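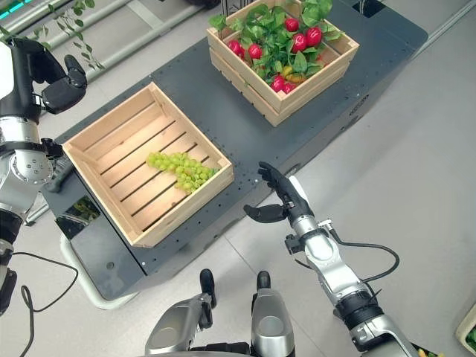 Noreen Paracha asks that grapes go into the slatted crates before anything heavier, one bunch at a time, and the steps below follow her order.

## 3. Filling the crates

1. Set two wooden crates on the perforated table. Leave a hand's width between them.
2. Line one crate with leafy greens and place the red fruit among the leaves.
3. Lay the grapes flat across the slats of the other crate, stems toward the middle.
4. Fill in with greens up to the top slat.

**Note:** Grapes for Kidden orders are packed in 800 g bunches.

**Caution:** Do not stack filled crates. Lift from both ends.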